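News from the Ulport allotments

Well, the rhubarb has finally been split! I'd been putting it off since November, mostly because the old crown had got its feet under the path and I didn't fancy the digging. Bronisława Nowakowski came over from plot 2 with her good fork and we had it up before eleven, then sat on the step with a flask and admired the hole.

We got five decent pieces out of it. Three have gone along the Grollum Lane side, where the ground stays damp, and the other two are in buckets by the gate if anyone wants one - do take them, they won't last.

The water butt fund stands at £489, so we're over halfway to the £900 we need. The plant sale ought to help (I've sown far too many leeks again, so please bring a bag).
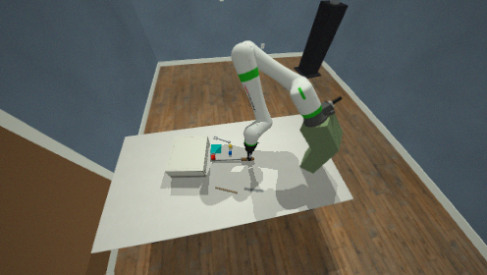 Bronisława also says to go easy on pulling any stalks from the new crowns this year, however tempting they look. I've promised, though I did eye up a nice pink one yesterday. If you've got old straw going spare, drop it by my shed and I'll tuck it round them before the next cold night.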